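Laundry odds and ends, collected

Been meaning to write these up for ages. Front loader people mostly, top loader people skip to the stain bit.

Door open between loads. Always. Lid of the detergent drawer too. Ours smelled like a swamp by March and that was the whole fix, more or less.
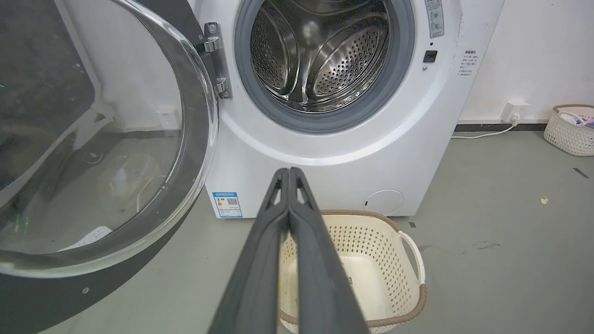
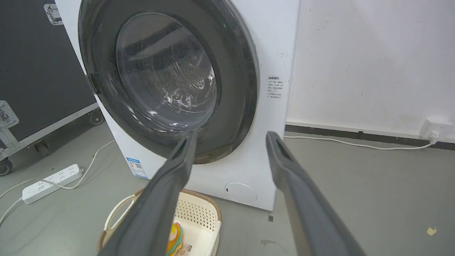
Filed under: Laundry & Cleaning

THE SEAL
Grey rubber ring, pull the fold back with a finger and wipe behind it. Old face washer, bit of white vinegar, done. Hair, coins, one baby sock. Do it weekly if you wash dog blankets, otherwise whenever you remeber. Dry it after or you've wasted your time.

THE FILTER
Little flap down the bottom on most models, check your manual. Towel on the floor first, then a shallow baking tray. Open it SLOWLY. Huguette Gautier wrote in to say she lost a hall rug this way. Rinse under the tap, screw back in firmly, run a short rinse and look for drips.

POWDER
You're using too much. Halve it and see. Soft water, halve it again. Leftover suds in the drum means still too much. Liquid is fine but powder keeps whites whiter, in my opinion, and costs less. Decant into a jar with a proper lid, it clumps in the cardboard.

HOT WASH
Empty, hottest setting, once a month. Washing soda or a machine cleaner, never both, and never vinegar with bleach. Write it on the calender or it won't happen.

STAINS, QUICK LIST
Grass - dish soap, cold water, leave 16 minutes, rub.
Red wine - blot, soda water, blot again. No hot water.
Candle wax - freezer, scrape, then brown paper and a warm iron.
Collar grime - old shampoo. Works a treat on work shirts.
Biro - metho on a cotton ball, test the colour inside the hem first.
Blood - cold water only, plus salt if it's stubborn.

DRYING
Shirts by the hem, jumpers flat on a towel. Turn the jeans inside out or they fade in stripes. Winter, indoors: window open a crack and a fan on low beats the heater. Pegs live in a bucket with holes in it, rain drains out.

SOCKS
Mesh bag, one per person, goes in dirty and comes out clean. Pair them at the line.

FROM READERS
Pascal Millet, Estthorpe: tennis balls in with the doona, two is plenty.
Bastien Baudry: check the feet with a spirit level if it walks about on spin. His was fixed with a quarter turn.

More tips welcome. Ironing next, then the pantry moths.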